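Bolari

Bolari is a subscription video streaming service based in the coastal town of Gekby. It carries drama series, documentaries and feature films, most of them made for smaller broadcasters and not widely sold abroad. The service is run by Cusden Media, a distribution company that had earlier dealt in DVDs and television rights.

History

Cusden began as a mail-order DVD rental business. As its rental income fell, the company started to buy online rights to titles it already held on disc. A trial version of the service was opened to existing rental customers in July under the name Cusden Player. It offered 98 titles, all of them in standard definition, and could only be watched in a web browser.

The name Bolari was adopted when the service was opened to the public the following spring. Apps for phones and tablets were released at the same time, and apps for smart televisions came later. The postal rental business was closed two years after the launch, and its remaining discs were sold to members.

Catalogue

At its public launch Bolari listed 251 titles. The catalogue changes each month as licences begin and end, and titles due to be removed are marked on their own page during their last 10 days. New episodes of current series are added on Wednesday at 6 pm.

The best-known programme on the service is Kalniņš, a crime drama set in a fishing port and named after the family at the centre of the story. It was the first series that Cusden paid for in part, having until then only bought finished work. Two seasons have been shown. The second was split into two blocks, a decision that drew complaints from subscribers who had taken out short memberships in order to watch it.

Most foreign-language programmes are shown with subtitles. Dubbed versions are offered for children's titles – these are kept in a separate section, which can be locked with a PIN.

Subscription and features

Membership is sold by the month or by the year. The monthly plan allows viewing on one screen at a time and the yearly plan on 2 screens. There is no plan with advertising. A member who cancels keeps access until the end of the period already paid for, and the viewing history is stored for a further six months in case the account is reopened.

Downloads are supported on phones and tablets but not on computers. Some films cannot be downloaded at all, depending on the terms of the licence. Picture quality is limited to high definition.

Reception

Reviewers have generally praised the choice of documentaries and the quality of the subtitles. The search function has been criticised, as early versions did not recognise accented letters, so that a search for "Kalnins" returned no results. This was corrected in a later update. The television app has also been described as slow to load on older sets.

Availability

Bolari can be watched on most current phones, tablets and web browsers. Support for games consoles was announced but has not been released. Accounts may be used while travelling, although the list of titles on offer can differ from one country to another.

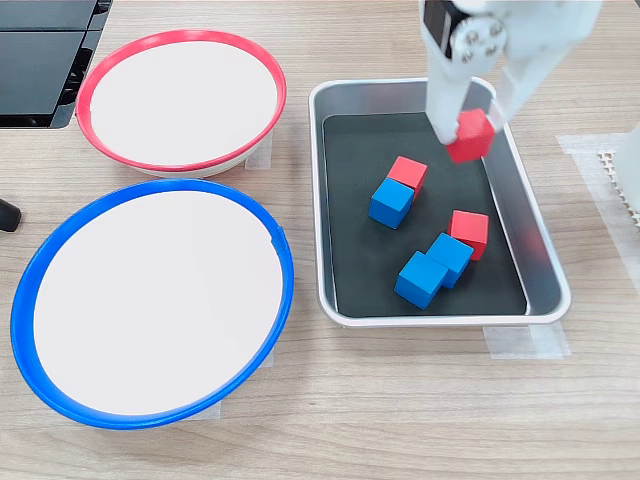
Gift memberships are sold through the website only and cannot be added to an account that already has a yearly plan.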